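Notes for the **sheet-folding set**, the blue plastic part. Read this before you open the folders. Written in a hurry in March, will tidy later.

## What it is

Handling clips and stills of thin, floppy things being picked up, bent and passed across. This part is only the blue sheet. Cloth and paper are in Vundow, separate download, different labels, don't mix them.

- working name: `Undero`
- this part: `undero-blue`
- clips: 700
- sheet types: 3 (blue is type 3)
- label classes: 9
- licence: see `LICENCE.txt`, same as the parent set

## Why a plastic sheet

Cloth drops. Paper creases and stays creased. A springy sheet does neither, it wants to go flat again and fights whatever is holding it, so the shape tells you a lot about where the hold is. Pinch it at one point and you get a fan. Hold it over something and you get a half tube. Most of the labels come down to those two and what lies between.

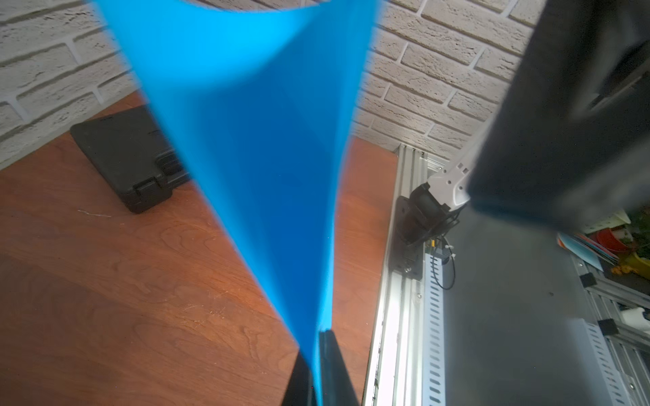 `fan` is the label people get wrong most. Rule: one narrow held point, the rest opening out from it. Doesn't matter which way up. If there are two narrow points it's `bow`, even if one is tiny.

## Labels

| label | meaning |
|---|---|
| `flat` | no bend you'd notice |
| `sag` | middle lower than the ends |
| `fan` | one narrow held point, wide elsewhere |
| `bow` | two narrow points, belly between |
| `half_tube` | curled round, long sides still open |
| `tube` | long sides meet or overlap |
| `twist` | ends turned against each other |
| `crease` | sharp line, not a curve |
| `unclear` | can't tell, too close or too blurred |

One label per clip, the main shape. Second shape goes in `shape_b` if it lasts. Leave blank otherwise, don't write "none", it breaks the Salinas loader.

`half_tube` v `tube`: look at the long sides. Gap = half. Ends flaring a bit is fine, still half.

## Folder layout

```
undero-blue/
 clips/
 stills/
 labels/
 shape.csv
 hold.csv
 splits/
 train.txt
 check.txt
 LICENCE.txt
```

`shape.csv` has `clip_id, shape, shape_b, note`. `hold.csv` has `clip_id, hold_count, hold_where`. Where is one of `edge`, `corner`, `inside`. "Inside" means pressing on the inner face of a curve, not the middle of the sheet. Bad name, I know, too late to change it.

## Handover clips

Kept in with the rest, no folder of their own. Find them with `hold_count` above 1. The count is the most holds at any one moment, so a pass that never overlaps still reads 1. Annoying but consistant.

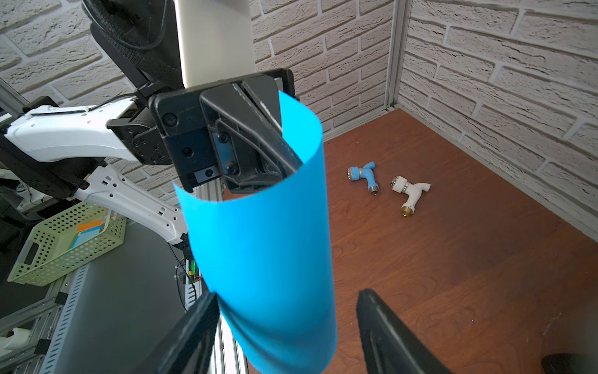
For these the shape label is the one at the start, before the second hold touches. After that the sheet changes too quickly to agree on. We tried labelling both ends and the two passes didn't match well enough to publish.

## Background stuff

Not labelled. Fixed things on the table and near it come and go with the view, same for the wall. If you train on whole stills your model may well learn the surroundings and not the sheet. Crop first. The crop script is in the Jutis repo under `tools/`, takes the clips folder and a margin. A margin of 5 is what we used, smaller clips the tips off.

Colour on its own is a poor mask too. The blue runs paler where the sheet catches light, and there can be other blue bits in view. Check a few by eye before you trust a threshold.

## Known problems

- soft edges on close views, the outline is a guess in places
- near things can hide a fair bit of the sheet. Label what you can see, use `unclear` if it's under half
- `twist` is thin, not enough of them to train on alone
- some `crease` clips should be `fan`. Fixed most, not all
- `note` column is free text, spelling all over the place
- `check.txt` has a blank last line, strip it

## Using it

```
python load.py --root undero-blue --labels shape
python load.py --root undero-blue --labels hold --min-holds 2
```

Don't shuffle clips across the splits. Neighbouring clips come from the same run and look nearly identical, your scores will come out far too good.

## To do

- [ ] redo `hold_where` names
- [ ] more twists
- [x] remove duplicate stills
- [ ] move handovers to there own folder??
- [ ] match column names with Vundow

Mistakes in the labels: open an issue with the `clip_id` and what you think it should be. Please don't send whole corrected CSVs, can't merge them.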